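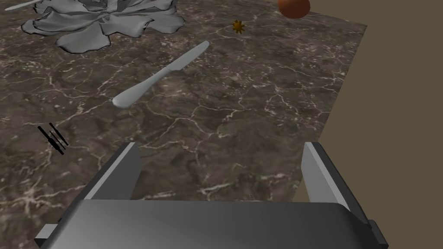 Balancing Twin Carburetors with a Vacuum Gauge Set

Applies to: parallel twins with one carburetor per cylinder and a shared throttle cable
Last revised: 4 May 2019

Two carburetors on one engine have to open by the same amount at the same moment. When they drift apart, one cylinder does more of the work. The usual signs are a rough idle, a buzz through the footpegs just off idle, and an engine that is slow to drop back to idle speed after a blip of the throttle. Balancing takes under an hour once the tank is off.

The procedure was written around the Bresta 360 twin, which has a single adjusting screw between the carburetor bodies. The Rostami twins use the same layout with the screw head facing the rear. Engines with a separate cable to each carburetor are adjusted at the cables and are not covered.

Before you start

Balancing does not correct other faults. Check these first:

Valve clearances set to the figures in the shop manual, engine cold.
Spark plugs clean and gapped.
Ignition timing correct on both cylinders.
Air filter clean and fitted. Do not balance with the airbox removed.
Intake rubbers free of cracks, clamps tight.
Throttle cable free play at the grip, 2 mm.

If the engine has been standing with old fuel in the float bowls, clean the pilot jets before going further. A partly blocked pilot jet gives an unsteady reading that looks like a balance fault, and you will chase it with the screw and get nowhere.

Tools and supplies

Two-column or two-dial vacuum gauge set with damper valves. The Gralomine dial set was used for the readings given on this page. Mercury columns work, but the mercury is poisonous and the set has to be stored upright.
Two vacuum adapters to suit the ports on the intake stubs. The Bresta takes a 5 mm thread.
Auxiliary fuel bottle with a tap and a length of fuel hose.
Long screwdriver, or a 90-degree driver if the frame rail is in the way.
8 mm open-end wrench for the locknut.
Shop fan.
Tachometer, if the one on the motorcycle is missing or doubtful.

Checking the gauges

Do this every time. Dial gauges get knocked in the toolbox and rarely agree.

1. With the engine off, confirm that both needles rest on zero. Reset with the screw on the dial face if there is one.

2. Connect both gauge hoses to a single vacuum port with a T-piece. Start the engine and let it idle.

3. Compare the needles. If they differ, write down the difference and which gauge reads high, and allow for it later. Some sets have a calibration screw at the back of each dial. Leave it alone unless the difference is large.

4. Stop the engine and remove the T-piece.

Setting up

1. Ride the motorcycle for ten minutes or idle it until the engine is fully warm. Readings taken on a cold engine are of no use.

2. Park on the center stand, outdoors or with the exhaust vented outside. Aim the fan at the cylinder head.

3. Turn the fuel tap off and remove the tank. Plug the open fuel line.

4. Hang the auxiliary bottle higher than the carburetors and well clear of the exhaust. Connect it and check for leaks before you start the engine.

5. Remove the blanking screws or caps from the vacuum ports. Keep the sealing washers — they are small, and the engine will run lean without them.

6. Fit the adapters finger-tight and push on the gauge hoses. Left cylinder to left gauge.

7. Close both damper valves, start the engine, and open the valves slowly until the needles swing only slightly. Closing them too far gives a steady needle that no longer follows the engine.

Adjusting

1. Set the idle to 1200 rpm with the idle speed screw.

2. Read both gauges. The Bresta is in balance when the two are within 10 mmHg of each other. On a healthy engine the readings should be above 200 mmHg at idle.

3. If they are out of range, loosen the locknut on the balance screw a quarter turn. Some carburetors have a spring in place of the locknut.

4. Turn the balance screw an eighth of a turn and wait for the needles to settle. Do not lean on the screwdriver. Downward pressure moves the linkage and changes the reading.

5. Blip the throttle and let it snap shut. Read again. Repeat until the readings hold after three blips.

6. Reset the idle to 1200 rpm, as it will have moved.

7. Raise the engine to 3000 rpm with the throttle stop or by hand and check that the gauges still match. A small difference at this speed is acceptable. A large one points to worn throttle shafts or a bent linkage arm.

8. Tighten the locknut while holding the screw. Check the reading once more, as tightening often shifts it.

Do not run the engine for more than five minutes at a stretch while stationary, even with the fan on. Let it cool for the same period and warm it again before continuing.

Finishing

1. Stop the engine. Remove the hoses and adapters and refit the blanking screws with their washers.

2. Close the tap on the auxiliary bottle, drain the hose into a can, and refit the tank and fuel line.

3. Start the engine and turn the handlebars from lock to lock. Idle speed must not change. If it rises, the cable is routed too tightly.

4. Note the mileage and both readings in the service record.

Faults

One needle swings widely: tight valve, or a leaking valve seat. Check clearances, then compression.

Readings will not hold after a blip: worn linkage, weak return spring, or dirt in the balance screw spring. The Flollari repair kit for these carburetors, part 1359, includes the spring and both linkage bushings.

Both readings low: late ignition timing, or an air leak on both sides.

Balanced at idle, uneven at speed: throttle shaft wear, or a torn diaphragm on constant-velocity types.

Check the balance again after the first 100 miles if any linkage parts were replaced, and at every valve adjustment after that.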